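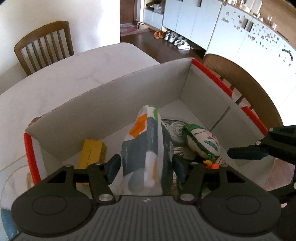

켈트게이트 소품 보관 상자 포장 안내
자주 묻는 질문

최종 수정: 2022년 12월

상자 준비

상자는 어떤 것을 받게 되나요?
보관 신청을 하시면 몬토야(Montoya) 흰색 골판지 상자를 접힌 상태로 보내 드립니다. 모서리용 폼은 상자와 함께 들어 있고, 테이프는 포함되지 않습니다. 집에 있는 일반 포장용 테이프를 쓰시면 됩니다. 천 테이프도 괜찮지만 종이 테이프는 바닥면에 쓰지 말아 주세요.

다른 상자를 써도 되나요?
됩니다. 다만 뚜껑이 완전히 닫혀야 하고, 바닥이 젖었거나 눌린 적이 있는 상자는 접수하지 않습니다. 과일 상자처럼 옆면에 손잡이 구멍이 크게 뚫린 것은 작은 부품이 빠질 수 있으니 안쪽에서 구멍을 막고 보내 주세요.

모서리 폼은 꼭 끼워야 하나요?
필수는 아닙니다. 물건을 넣는 동안 골판지 단면에 손이 베이거나 천이 걸리는 일을 줄이려고 넣어 드리는 것입니다. 벽면 윗단과 세로 모서리에 눌러 끼우고, 길면 가위로 자르면 됩니다. 뚜껑을 덮을 때 폼 때문에 틈이 생기면 윗단에 끼운 것은 빼고 닫으세요. 세로 모서리 쪽은 그대로 두어도 됩니다.

폼만 따로 살 수 있나요?
프로다(Prodar) 모서리 폼 한 묶음을 2000원에 판매합니다. 색은 고를 수 없습니다. 다음 상자를 신청할 때 같이 주문하시면 배송비가 따로 붙지 않습니다.

물건 담기

종류가 다른 물건을 한 상자에 넣어도 되나요?
네. 금속 부품, 천 파우치, 비닐봉지에 든 물건, 작은 종이 상자가 한데 들어가는 경우가 가장 많습니다. 저희는 상자 단위로 보관하기 때문에 내용물의 종류를 맞추실 필요가 없습니다. 대신 서로 닿아서 상할 만한 것은 떨어뜨려 주세요.

어떤 순서로 담는 게 좋습니까?
무거운 금속류를 먼저 바닥에 놓습니다. 그다음 작은 종이 상자를 벽 쪽에 붙이고, 가운데 남는 자리에 비닐봉지를 세워 넣습니다. 천으로 된 것은 마지막에 빈틈을 메우는 데 쓰면 좋습니다. 한쪽으로 무게가 몰리면 들 때 기울어지니 닫기 전에 한 번 들어 보세요.

톱니가 있는 금속 부품은 어떻게 싸야 하나요?
기어나 체인링처럼 가장자리에 이가 있는 부품은 두꺼운 종이로 둘레를 한 바퀴 감고 테이프로 고정합니다. 뽁뽁이만 감으면 운송 중에 이가 비닐을 뚫고 나오는 일이 있습니다. 세워 두지 말고 눕혀서 넣어 주세요. 기름이 묻은 부품은 닦은 뒤 종이에 싸고 바깥을 지퍼백으로 한 번 더 감싸야 합니다. 기름이 상자에 밴 채로 도착하면 저희가 새 상자로 옮겨 담고 상자값을 청구합니다.

나사나 핀 같은 작은 금속 조각은요?
바닥에 그냥 두지 마시고 작은 봉투나 뚜껑 있는 통에 모아 주세요. 어느 부품에 딸린 것인지 겉에 적어 두면 나중에 찾기 쉽습니다. 본체 부품에 테이프로 봉투를 붙여 두는 분도 계십니다. 바닥 덮개 틈에 낀 조각은 상자를 접을 때까지 보이지 않는 경우가 많고, 분실되어도 보상해 드리기 어렵습니다.

비닐봉지에 든 물건은 봉지째 넣어도 됩니까?
봉지째 넣으셔도 됩니다. 입구는 접거나 묶어 주세요. 공기가 많이 들어 있으면 자리를 차지하고 뚜껑에 눌려 터질 수 있으니 먼저 공기를 빼는 편이 좋습니다. 개봉한 식품이 든 봉지는 받지 않습니다. 개봉하지 않은 건조식품은 유통기한이 보관 종료일보다 뒤인 경우에만 가능합니다.

천 파우치나 솜이 든 물건을 완충재로 써도 되나요?
써도 됩니다. 얼룩이 신경 쓰이는 천이라면 금속 쪽에 종이를 한 장 대 주세요. 흰 바탕에 무늬가 있는 파우치는 금속에 쓸린 자국이 잘 지워지지 않습니다. 파우치 안에 물건이 들어 있으면 목록에 파우치와 내용물을 따로 적어 주시기 바랍니다.

제품 종이 상자는 버리고 알맹이만 넣을까요?
편하신 대로 하시면 됩니다. 작은 종이 상자는 칸막이 역할을 하므로 자리가 남으면 그대로 두는 것을 권합니다. 다만 빈 상자만 넣으면 눌려서 다른 물건이 흔들립니다. 비어 있다면 안에 구긴 종이를 채워 주세요.

상자를 끝까지 채워야 하나요?
윗면에서 4cm 정도는 비워 두고 그 자리에 구긴 종이를 덮습니다. 뚜껑이 불룩하게 올라온 상자는 위에 다른 상자를 쌓을 수 없어 반송될 수 있습니다. 반대로 절반도 차지 않았다면 작은 상자로 바꿔 드릴 수 있으니 신청서에 표시해 주세요.

무게와 발송

한 상자에 몇 킬로그램까지 담을 수 있나요?
13kg까지입니다. 금속 부품이 많으면 상자가 반도 차기 전에 이 무게를 넘기기도 합니다. 그럴 때는 두 상자로 나누고 남는 공간에 천이나 가벼운 물건을 넣어 주세요. 초과분에 대해 추가 요금을 받고 보관하는 방식은 운영하지 않습니다.

내용물 목록은 얼마나 자세히 써야 합니까?
꺼낼 때 본인이 알아볼 수 있으면 충분합니다. "금속 부품 1", "노란 상자", "초록 파우치"처럼 적어도 접수됩니다. 보상 한도를 높여 신청하실 때는 품목명과 구입 가격이 필요합니다. 목록은 상자 안 맨 위에 한 장, 신청 화면에 한 번 올려 주세요. 담기 전이나 담는 중에 찍은 사진을 함께 올리셔도 됩니다.

넣을 수 없는 물건은 무엇인가요?
배터리가 분리되지 않는 전자제품, 스프레이, 라이터, 액체 연료, 현금과 유가증권, 살아 있는 식물은 받지 않습니다. 날이 드러난 칼은 칼집이 있어도 접수가 안 됩니다. 판단이 어려우면 포장 전에 고객센터로 문의해 주세요.

보관은 어디에서 하나요?
접수된 상자는 모두 플롤렌우드(Plollenwood) 보관동으로 갑니다. 여름철 실내 온도는 23도에 맞추고 있습니다. 고객이 직접 방문해서 상자를 여는 것은 현재 불가능합니다.

중간에 물건 하나만 꺼낼 수 있나요?
저희는 상자를 열지 않으므로 상자 전체를 돌려보내 드립니다. 필요한 것을 꺼낸 뒤 같은 상자로 다시 보내시면 남은 보관 기간이 이어집니다. 자주 꺼낼 물건은 처음부터 따로 담으시는 것이 낫습니다.

상자를 다시 써도 됩니까?
바닥 골이 눌리지 않았다면 다시 쓰셔도 됩니다. 이전 송장은 떼어 내고, 떼어지지 않으면 굵은 펜으로 바코드를 지워 주세요. 모서리 폼은 찢어지지 않는 한 계속 쓸 수 있습니다. 버리실 때는 폼과 테이프를 떼고 상자만 종이류로 배출합니다.

방문 수거 시간은 신청 화면의 '수거 예약'에서 바꿀 수 있습니다. 3월에는 이사철 물량이 많아 원하는 시간대가 일찍 마감됩니다.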